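Woluvum Neighborhood Association
Minutes of the General Meeting
January 29, 2018

Present: Ruba Karaki (chair), Babar Jafri (recording), and 58 members who signed the sheet at the door. Three members sent regrets. The meeting was called to order at 7:05 p.m. in the lower room of the Wolter Street library.

1. Minutes of the last meeting

The November minutes were read. One correction: the lot at the end of Remero Lane is owned by the county, not by the water district. Approved as corrected.

2. Snow and sidewalks

Babar reported on the first half of the winter. The sidewalk on the north side of Wolter Street, between the library and the pharmacy, was not cleared after either of the two storms in early January. The city says the property owner is responsible. The owner of the empty storefront lives out of state and has not answered two letters. A third letter will go by certified mail. In the meantime the members who live on that block will clear a path if the others lend them a second snow blower.

A member asked if the association could be sued if someone fell on a path we had cleared. Ruba did not know and will ask the city clerk. No action until then on the offer of the snow blower.

The sand barrel at the top of Remero Lane is nearly empty. The city will refill it if someone calls. Babar will call. 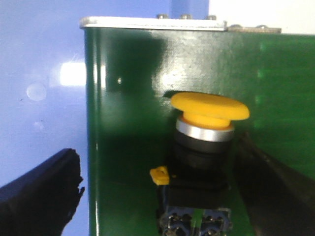

3. Bus route change

The transit office plans to move the Route 4 stop from the library to the corner of Rawashdeh Avenue, starting in June. Members had the notice in hand. The new stop is two long blocks away and uphill. There is no bench and no shelter.

Discussion was long. Points made:

The library stop is used by the people in the senior apartments, many of whom use walkers. For them two blocks uphill is the same as no bus.

The transit office says the bus has trouble pulling out at the library when the school lets out. Several members agreed that this is a real problem, at least between 2:45 and 3:30. A parent said the cars waiting for children are parked in the bus stop and that a few tickets would clear it up.

One member likes the new corner, which is closer to her house, and asked that this be put in the minutes.

It was asked if the bus could skip the library stop only during that part of the afternoon. A retired driver in the room said split stops confuse people and end up being missed. Others thought a sign would take care of it.

Motion: that the association write to the transit office asking to keep the library stop, and asking for parking enforcement there in the afternoon. Seconded. Passed, with four opposed. Ruba will draft the letter and bring it to the library desk for a week so anyone can read it before it goes out. A petition sheet will be left with it. The goal is 200 names.

The public hearing on the route change has not been scheduled. The transit office promised at least three weeks' notice.

4. Storm drains

The drain at Remero and Rawashdeh backed up again at Christmas and the water reached the second step of the corner house. Public works cleaned the grate but did not look at the pipe. The owner of the corner house passed around her log of dates going back four years. She has called each time and has the ticket numbers.

Ruba suggested the log be typed up and sent to the council member's office with a short cover note. The owner agreed and will bring the pages to Babar. A member who used to work in public works said to ask for a camera inspection by that name, or they will just send the truck with the hose again.

Members near other drains were asked to keep leaves off the grates. Please bag the leaves and do not push them into the street. 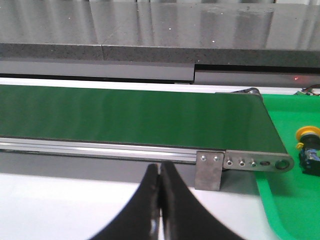
Photo: B. Jafri

5. Money

Balance at the start of November was $1,971. Income since then was dues and the bake table at the library sale. Expenses were stamps, paper, the room fee for two meetings, and a new lock for the notice board. The full sheet was on the back table and is available from Babar.

Dues stay at the same rate for the coming year. A member asked if households that pay late should still get the newsletter. They have always gotten it and will keep getting it.

The room fee is going up in the spring. The library told us the new rate applies to all outside groups. The Methodist church has offered its hall free of charge, but there is no ramp at the side door and the front door is locked at night. We will stay at the library for now. Ruba will ask the church if the front door can be opened.

6. Newsletter

The winter issue was mailed late. The copier at the print shop was down for a week and then half of the pages came back with the back side upside down. The shop redid them without charge. Around 80 copies of the bad ones are left and can be used for scrap paper.

Items for the next issue are due to Babar by the end of February. He asked that people send recipes typed or written clearly. The lentil soup in the last issue should have said one teaspoon of cumin. It said one cup. Two people made it.

There was a request to bring back the lost and found pet column. Agreed.

7. Spring cleanup

The cleanup will be the last Saturday in April, nine to noon, meeting in the library lot. The city will lend rakes, gloves and bags, and will pick up full bags on the following day if they are left at the curb and not in the lot. Last year some were left in the lot and stayed there until May.

Areas to cover: the creek bank behind the school, the bus stop wherever it is by then, the lot at the end of Remero Lane, and both sides of the footbridge. The footbridge has a loose board on the school side. It has been reported.

No tires, paint or batteries will be taken. A member asked about an old water heater that has been in the creek since summer. Ruba will find out if the county will send someone for it. Please do not try to lift it out.

Sign-up sheet went around. People who can bring a pickup should put a P by their name.

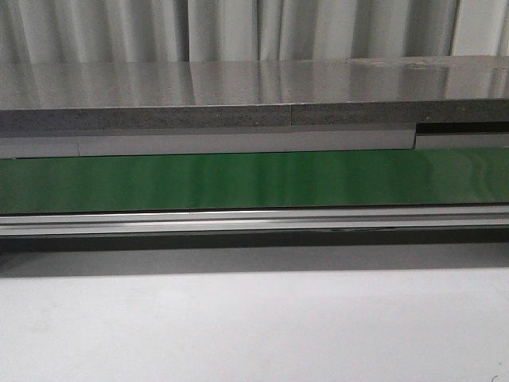 8. Other business

The streetlight in front of the senior apartments is out again. Reported to the power company by three different people. The pole number is on the notice board for anyone who wants to be the fourth.

The speed sign on Rawashdeh Avenue was up for two weeks in December and has been moved to another part of town. The police will share the readings if asked in writing. Babar will ask.

A member said the notice board is hard to read after dark and asked about a light for it. The board has no power. A battery light was suggested. He will price one and report back.

The family with the new baby on Wolter Street thanked everyone for the meals and has six casserole dishes to return. They are on the porch with a list. Please come and get yours.

9. Next meeting

The next general meeting will be in March at 7 p.m., same room. The exact date depends on the library calendar and will be posted on the board and in the newsletter. Agenda items go to Ruba at least a week ahead.

Adjourned at 8:50 p.m. Chairs were stacked along the back wall as the library asks.

Minutes taken by Babar Jafri.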